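Home | Reviews | Opinion | Politics at Home | About | Contact

Gritlow Petition Kit: worth the money if your council won't listen?

Posted in April by Dovhaniuk
Filed under: Local Politics, Things I Bought

I've been cross with our council since they decided the Fitdale crossing didn't need lights, and being cross in the kitchen wasn't getting me very far. So I spent £79 on the Gritlow Petition Kit, which is a lot of money for a box of stationery and a login, I know. My sister thinks I've lost it.

You get a hard clipboard with a rain cover, 2 pads of signature sheets, a lanyard, a stack of door cards and a year's use of the Gritlow website, where you type your names in and it flags anybody who has signed twice or lives outside the ward. There's also a booklet on how to word the thing. I nearly threw that away and I'm very glad I didn't, as my first draft ran to a page and a half and called the highways department a disgrace.

On the doorstep

I did my first proper go on Sunday afternoon, up one side of Eselen Road and down the other. The clipboard is lovely! Proper stiff, with a grippy back, and the rain cover folds right over your hand so people can sign in a drizzle. The sheets have nice big boxes too, so you aren't squinting at somebody's postcode later on and guessing whether that's a 1 or a 7.

The pen on a string is rubbish. Mine gave up before I got to the postbox and I finished with a biro out of my coat. The lanyard says COMMUNITY PETITIONER in huge capitals, and one man took me for a parking warden and shut the door (he did sign in the end, after a bit of shouting through the letterbox). 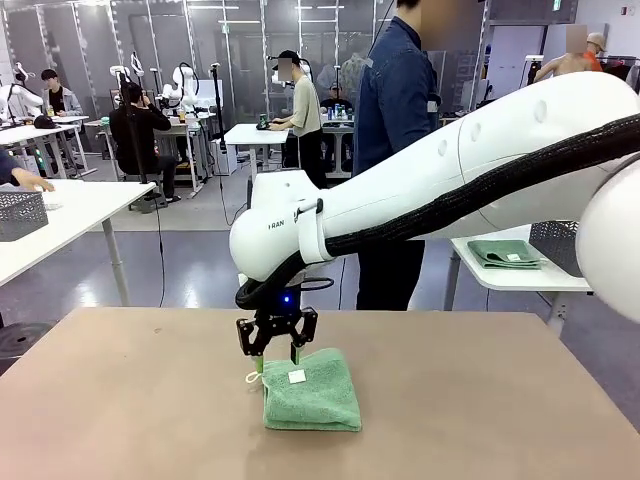 The website

Much less fun. Typing in names is quick enough, and the duplicate check caught my neighbour, who'd signed for me and again for her husband in the same handwriting. But the ward map is out of date. Half of Fitdale moved wards at the last boundary review and Gritlow still has it in the old one, so perfectly good signatures kept coming up red. I emailed support and got a reply in 2 days, polite, saying they'd pass it on. The map is still wrong.

It also nags you to share your petition on everything going. You can switch that off under Account, then Notices, then right at the bottom.

Would I buy it again?

The clipboard and sheets, yes, like a shot. The website I could take or leave, and I wish they'd sell the two separately. If you've got a printer and a patient friend to check the names, you could do most of this for the price of a ream of paper. But I wouldn't have gone out at all without the box sitting there looking expensive at me, and the petition goes in before the next full council meeting.

Three stars, and one of those is for the rain cover. Bring your own pen.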